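About Clostano

Clostano makes and sells learning materials for children from birth to age 12. We supply families, family day care educators, long day care centres, preschools and primary schools right across Australia. Our warehouse, workshop and office are under one roof in Ernley, and most of the people who answer the phone have also worked in a classroom or a playroom.

How we started

The business was started 21 years ago by Guangming Meng, who was then teaching a mixed-age class of three to six year olds. Replacement parts were hard to get. If a single bead bar or a number rod went missing, the usual answer from a supplier was to buy the whole set again, and the freight often cost more than the set. Guangming began making spare pieces in the garage at home, first for one school and then for several others in the district.

The first printed price list came out that March. It ran to 18 items, all of them spare parts. Complete sets came later, when schools asked for them, and the range has grown from there. We still sell spare parts, and they still have their own section in the catalogue.

What we sell

Our range is arranged by area of learning: practical life, sensory, language, maths, geography and science, art and music. There is also a section for babies and toddlers, with grasping toys, object boxes, posting boxes and low mirrors.

Plusesano is our own maths range. It covers counting, place value, the four operations and early fractions, and is made so that pieces from one set fit with pieces from another. A school that begins with the counting trays can add the place value cards a year later and the sizes and colours will match.

Boström is our range of child-sized furniture – tables, chairs, open shelving, floor mat stands and easels. Most pieces come in three heights. If you are not sure which height you need, tell us the ages of the children and the measurements of the room and we will work it out with you. Furniture is sent flat-packed unless you ask us to assemble it.

We also carry books for teachers and parents, and a small number of items from other makers where we think theirs are better than anything we could produce ourselves.

How we choose materials

Before anything goes in the catalogue it spends at least one full school term in use. We have an arrangement with 17 schools and centres that trial new items and send back written notes. They tell us what broke, what was ignored, which lids were too stiff for small hands and which trays would not fit on a standard shelf. Some items go back for changes two or three times. Some are dropped.

Anything sold for children under three is checked for small parts against the mandatory standard. Age recommendations on our labels are a guide only, and children should be supervised with materials that contain beads, cords or glass.

Our people

There are 25 of us, including part-time and casual staff. The workshop team cuts, sands, paints and packs the Plusesano sets and all spare parts. The warehouse team looks after orders and returns. The office handles school accounts, quotes and general enquiries, and organises the training days.

Guangming still runs the business and still writes most of the instruction sheets. If you have found a mistake in one, please let us know and it will be fixed in the next print run.

Training and visits

We hold introductory workshops for educators and for parents during the school holidays. Sessions run for a half day and cover how to present the materials, how to set out shelves and how to look after timber pieces. Places are limited by the size of the room, so please book early. We can also come to your school for a staff development day – travel costs apply outside the local area.

The showroom is open to visitors on school days by appointment. Children are welcome and there is a play corner set up for them. Parking is at the rear of the building, through the second driveway.

Orders and accounts

Schools, preschools and registered centres can order on account with a purchase order number. Families can order through the website or by phone. In-stock items normally leave the warehouse within two working days. Furniture takes longer, and we will give you a delivery estimate when you order.

If something arrives damaged, take a photo, keep the packaging and contact us within a fortnight. We will send a replacement part where we can, and a whole new item where we can't.

Our office and warehouse close from 26 December 2024 and reopen in the new year. Website orders placed during the break will be packed in the order they come in.

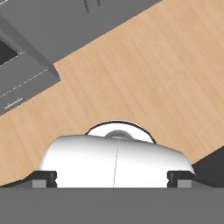

Image: computer render, Clostano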